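Interim progress report: gripper and wrist camera comparison
Prepared by Chalerm Boonchu for the Istholm small equipment program
Reporting period: to the end of July

1. Where we are

The proposal you funded promised a side-by-side comparison of two gripper finger designs and two controllers, with a recommendation at the end. We have the finger comparison mostly done, the controller comparison half done, and no recommendation I would be willing to sign. I'd ask you to read the rest of this with that in mind, particularly as the Gerkero summary sent to your office in the spring made the question sound settled.

The total logged so far is 2,667 grasp attempts. That figure looks healthy in a table and I would not lean on it. A good share of the attempts come from the first weeks, when we were still changing finger tips between sessions and writing the changes down in two different places. I have left those sessions in the total so that it matches the log, but I have kept them out of every comparison below.

2. Finger designs

The two designs are the narrow finger supplied with the Ikier gripper and the broad curved finger from Meesuk. Both were run on the same arm, with the same task list of small rigid parts, soft parts and thin flat parts.

Meesuk's claim is that the broad finger tolerates a poor approach angle. On small rigid parts we agree, up to a point. It picked up parts that the narrow finger pushed aside, and the operators preferred it without being asked. On thin flat parts it was no better, and it was worse whenever the part lay close to something else, as you would expect from a wider finger. The Meesuk brochure shows neither situation.

My larger worry is the tips. Bare fingers slipped on smooth parts, so we covered them with a grey translucent tape. Once the tape went on, the gap between the two designs shrank a good deal. We may have spent a month comparing tape. The covering also goes ragged at the corners, and a ragged corner will sometimes catch a light part and drag it, which the log then records as a failed grasp by the finger. Operators now note the state of the tape at the start of each block. They did not do so before July, and I can't recover it.

A moulded tip would be the proper fix. I have a quote from Meesuk and am not recommending we accept it yet, for reasons given under spending.

3. Cameras

The wrist camera has been the least troublesome part of the project. It sees both fingers and most of the table, and the closed position of the fingers can be checked from the picture without anyone leaning over the bench.

It is less useful for judging depth. Dark fingers over a dark matte table give the software little to work with, and small bright parts are found easily while dark ones are missed. I was told at the outset that the vision package was indifferent to surface colour. Our sessions do not support that. We have ordered a lighter mat and will repeat one block of 100 attempts on it before saying anything stronger.

Background clutter is a related matter. The curtains deal with part of the room but not all of it, and the large screen to one side is a moving light source whenever it is on. I'd like it switched off during logged sessions. There is some disagreement about this among the people who use it to follow the runs.

4. Controllers

The Ikier controller and the Gerkero controller were to be compared over the same tasks. The Ikier unit has done its share. The Gerkero unit has completed three sessions, and in two of them it dropped its connection and had to be restarted by hand.

Gerkero's support people put this down to our cabling. They may be right. We swapped the cable, the fault came back, and they suggested a different cable. I have asked for a replacement unit on loan and had a courteous reply with no shipping date in it.

When it holds its connection, the Gerkero controller closes the fingers more gently, and the operators noticed the difference on the soft parts. Whether that gentleness survives a full day of work, I have no idea, and the three sessions cannot tell us. The "marked improvement" in the earlier summary rests on one morning of runs with a single operator.

5. Spending

Equipment spending is on plan. Labour is over, chiefly because of the controller restarts and the early sessions we are now repeating. I can absorb the overrun by dropping the planned third finger design, and I propose to do that. A third design would give us a fuller table and a weaker answer.

The moulded tips would come out of what is left. I would sooner hold that money until the lighter mat has been tried, as the two changes made together would leave us unable to say which one helped.

6. What I am asking for

First, agreement to drop the third finger design. Second, an extension of the controller comparison, on condition that a replacement Gerkero unit arrives. If it doesn't, I suggest we report the Ikier results alone and say plainly that the comparison was not completed. Third, that the spring summary not be quoted in any Istholm publication until the final report is in.

7. Next period

Repeat the early finger sessions with the tape condition recorded. Run the block on the lighter mat. Have a second operator repeat the soft-part runs on whichever controller is working. Replace tape at the start of every block, whatever it looks like.

I expect the finger results to favour the broad design for small rigid parts and to be a draw elsewhere. I held that opinion before the project began, so please give it the weight that deserves.

Chalerm Boonchu
Project lead

Attachment 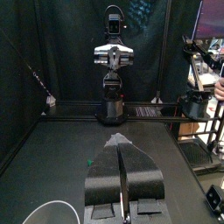 Figure 1. Wrist camera view of the broad fingers, nearly closed, with tip covering. Note the ragged corners (section 2).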